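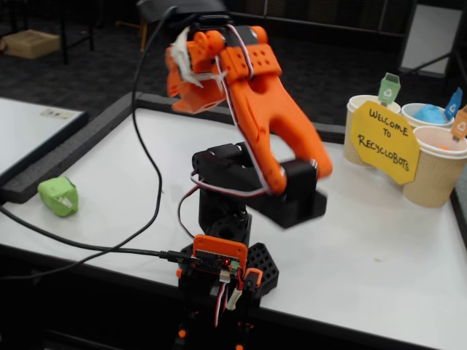 Setting up a table-top sorting arm

Utatport Shared Workshop, Guide to Members' Builds
Last revised: July

1. Purpose of this guide

This guide sets out how to place, wire and teach a small printed arm so that it can pick up light objects and drop them into the correct cup. It is intended for members who have already printed and assembled the parts. Members working at home may follow the same steps, provided that a steady table is available.

The electrical work described is low voltage. Children may take part when an adult is present at the table.

2. Before you begin

You will need the assembled arm, its control board, a USB cable, a servo supply that suits your motors, a laptop and three paper cups. You will also need scrap paper, tissue, white tape and coloured card for flags.

Members using the workshop laptop should open the Lirketti program from the desktop. Those using their own computer may install it from the members' page. Saved routines from Naidu, the earlier program, cannot be opened in Lirketti and must be taught again.

3. Preparing the table

Fix the arm close to one edge of the table so that the cables can hang freely. Check that the base does not rock when the arm is moved by hand with the power off. Any movement at the base will be much greater at the gripper.

A raised foam rim along the far edge and sides is recommended. It will stop dropped pieces from rolling to the floor.

4. Connecting the board

Connect the servo leads in order, beginning with the waist and ending with the gripper. Check the direction of each plug against the markings on your board. Connect the USB cable next, and the servo supply last. Leave enough slack for the waist to turn fully in both directions, and keep all cables out of the path of the arm.

If a servo buzzes or becomes hot, switch off the supply and check whether the joint is being asked to move beyond its limit.

5. Making the pieces and cups

Fold or crumple scrap paper into pieces that the gripper can close on easily. Coloured paper held with white tape works well, and plain tissue may be used for practice. Stand the cups together on one side of the table and give each a flag. Green, blue and orange are the colours used at Utatport. A sign may be placed in front of the cups, but it should remain lower than the path of the gripper. 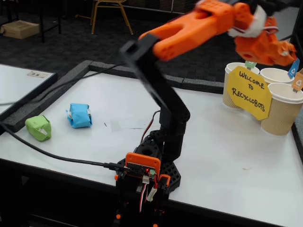
The arm reaching over the cups, with a green and a blue paper piece on the table.

6. Teaching the positions

For each colour, the program stores a pick-up point, a raised point and a release point above the cup. Set the raised point first. The arm must always pass through it on the way to the cups.

Set the speed to 2 for the first run. It may be increased one step at a time, up to 9, once the full movement has been completed without touching a cup. Save the routine under your own name before closing the program.

7. Faults

Piece slips from the gripper: lower the pick-up point slightly, or make the piece softer.
Cup is knocked over: raise the release point and check the height of the flag.
Board light does not come on: try another USB cable.

8. Storage and bookings

Switch off the supply, support the arm by hand as it settles, and return it to the Ellura cupboard. The cupboard is unlocked on Wednesday evenings. Spare servos are listed in the stores book under 2924.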